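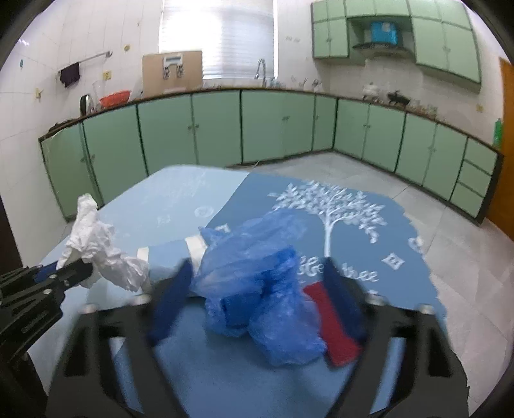 Frequently asked questions about the Inura pad controller

Do I need to install a driver?
Nope! Plug it into a USB port and your music software should find it within a few seconds. I've used mine on a pretty old laptop and never had to download anything.

How many sounds can I load?
The free Bemmont library comes with 400 samples, sorted into 62 kits. You can mix kits too — I like to steal the kick from one and put it under the snare from another (my favorite trick, and it takes a minute).

My pads feel too stiff. Can I change that?
Yes, open the Stikport editor and look for Touch. There are 6 curves to pick from. I play pretty softly, so I'm on curve 3 and I love it. Save before you unplug or you'll lose the setting, and yes, I learned that one the hard way.
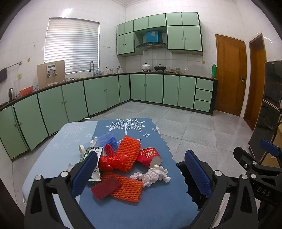 Pile of packaging on a blue tablecloth.

Why do I hear a delay when I hit a pad?
It's usually the buffer size in your audio settings. Try a lower number and play a few hits. If you start hearing crackles, go back up one step.

Can I use it with the Kong synth?
Sure can. Set both to the same MIDI channel and you're good to go. The Kong has no USB host port, so you'll need a computer in between.

Will it run off a tablet?
Mine does, with a powered hub. Without the hub the pad lights flicker and some hits go missing.

Is there going to be a bigger version?
I get this one a lot! I haven't heard anything yet, but I'll update this page in November when the new firmware comes out.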